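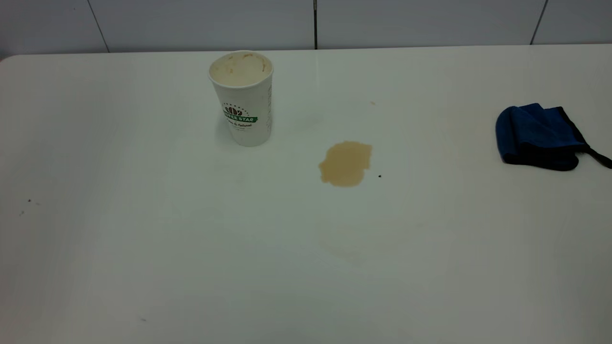 Mateja Janevski told us she'd stopped dreading recording days once the Lobo kit was on the bench, and that her arm now learns wiping from people who have never touched a robot before. We were so pleased to hear it!

Lobo recording kit, by Norkar

Lobo is for teams who teach robots by showing them. You guide the arm through a job by hand, and Lobo saves the camera view, the joint positions and the grip force on one shared clock, ready for training. Table cleaning is the job we know best — a coffee spill, a cup to leave standing, a folded cloth within reach — and it's lovely to work on, as no two puddles have the same outline and the arm has to look before it wipes.

Press the foot pedal to start an example and press it again to end it. A long press throws the last one away (you'll use this a lot in the first hour, we all did). Each example gets a short label, such as "spill, cup, cloth folded", so you can later pull out every run with a cup near the puddle and see how your model copes with those.

In the box
Fixed camera and table clamp
Foot pedal with 36 cm lead
Extension lead for the pedal
Recorder unit
Datisau labelling software, one seat
Starter set of 1249 wiping examples

The starter set was recorded on pale tabletops, so do add your own if your tables are dark or patterned. Adesuwa Tijani added 57 examples on her own bench before training again, and we think that's a very good way to begin.

Order code: 1512
Page updated 05/09/2022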